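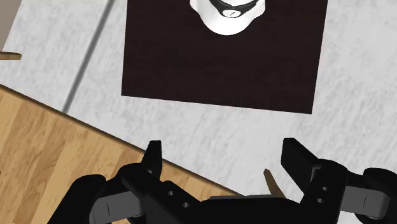

Revision 5 of the Storkar scene rules takes effect with the next task batch, and it applies to every simulated manipulation task submitted to the shared library, including tasks that were accepted under revision 4. The largest change concerns objects that are only partly in view of the wrist camera when an episode begins. Under the old wording, the target had to be "visible at start," and reviewers at Foston and Cliltby read that in different ways. A white rounded object on a dark mat, cropped by the top border of the wrist view while the fingers are still spread wide and well short of it, was passed at one site and returned at the other. Under revision 5 such a start is allowed, provided that the second camera shows the whole target and the task file says so in the start-view field. If there is no second camera, the whole target must be in the wrist view at step zero.

Contrast between target and support

The target must be separable from whatever it rests on without relying on shadow. Several renderer settings in use produce very weak contact shadows, and a pale object on a pale stone-type surface can lose its outline altogether at training resolution. A mat or tray of clearly different brightness is the preferred fix. Mats count as scene objects under revision 5 and need their own entry, with size, friction and mass. A mat that has been fixed to the surface must be marked as fixed. Submissions in which the mat was painted into the surface texture will be returned.

Surfaces and boundaries

Each support surface needs a collision body that matches its drawn edge to within 5 mm. This was already the rule for table tops, and it now covers counters, shelves and floor regions that lie inside the arm's reach. Grooves and seams that exist only in the texture are acceptable and need no geometry. They must not be used as position references in the task instruction, because texture variants may move or remove them.

Loose background items near the border of the workspace have been a regular source of rejected batches. If the arm can reach an item, it needs a collision body. If it cannot, the item may be visual only, but the reach check has to be run and its output attached. A written statement that the item is out of reach is no longer accepted.

Gripper geometry

The gripper model must be the one listed in the task file, with finger pads, linkage bars and housings present in both the visual and the collision models. Seven tasks in the April audit used a simplified collision model in which the linkage had been dropped. Policies trained on those tasks learned approach paths that put the linkage through the edge of the work surface. All seven have been withdrawn and may be resubmitted under the new revision.

Finger opening at step zero must be recorded as a measured joint value. "Open" and "closed" are no longer valid entries. Where a task randomizes the opening, give the lower and upper limit and the distribution.

Episode counts and seeds

The minimum for a new task stays at 2,000 episodes. Seeds must be stored per episode, and a reviewer must be able to replay any episode from its seed and the task file alone. Replays are compared on final object pose. The tolerance is 5 mm in position and 7 degrees in rotation, and for objects that are symmetric about the vertical axis the rotation check is skipped. An object with a printed band, dots or other marking is not symmetric for this purpose, even if its body is round.

Checking a submission

The Tagle checker has been updated and now runs 11 tests, up from 7. The four added tests cover start view, mat entries, the reach check and measured finger opening. Run it on the packed submission and not on the working folder, as relative texture paths resolve differently once the files are packed. Warnings do not block a submission. Errors do.

Tasks already in the library keep their present status until they are next edited. Any edit to geometry, textures or start ranges triggers a full check under revision 5. Corrections to the instruction text alone do not.

The full rule text and a marked comparison with revision 4 are in the documents section of the project site, along with the new task file template. Revision 4 templates will be refused by the upload page from 15 November 2019.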